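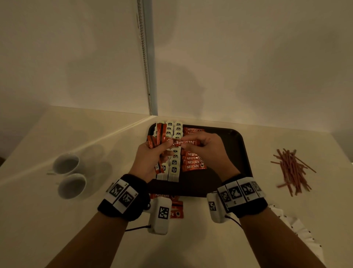 Dorik asks whether the sticks could all go in loose and save the sorting. Tried that in March. The count at the end of the shift was off every time, so the sachets stay laid out by type.

**Tray layout, coffee point, 2:15 p.m.**

- White Gold packets on the left, upright, two columns, overlapped back to front.
- Red Classic sticks on the right, flat, wordmark up, each one set slightly lower than the last so the pile can be counted by its edges.
- Slim red sticks that don't fit the pile: back left corner, on end against the white packets.

Sticks go down one at a time. Bundles of 5 are faster but they fan out when released and the overlap has to be redone.

Stock on the Hestex sheet before this fill: 2,974 sachets, all types. Drawn for the tray and the spare box: 211. The sheet now needs to read 2,763. Caron still has the old total - correct it there as well.

Open points:

- Overlap step on the right pile is done by eye. Try a strip of card with marks every 15 mm.
- The tray surface is slick and the bottom stick tends to creep toward the front. Tellel liner cut to size might hold it. Check that it doesn't lift at the rounded corners.
- Lower right of the tray is unassigned. Leave it clear until the sugar question is settled.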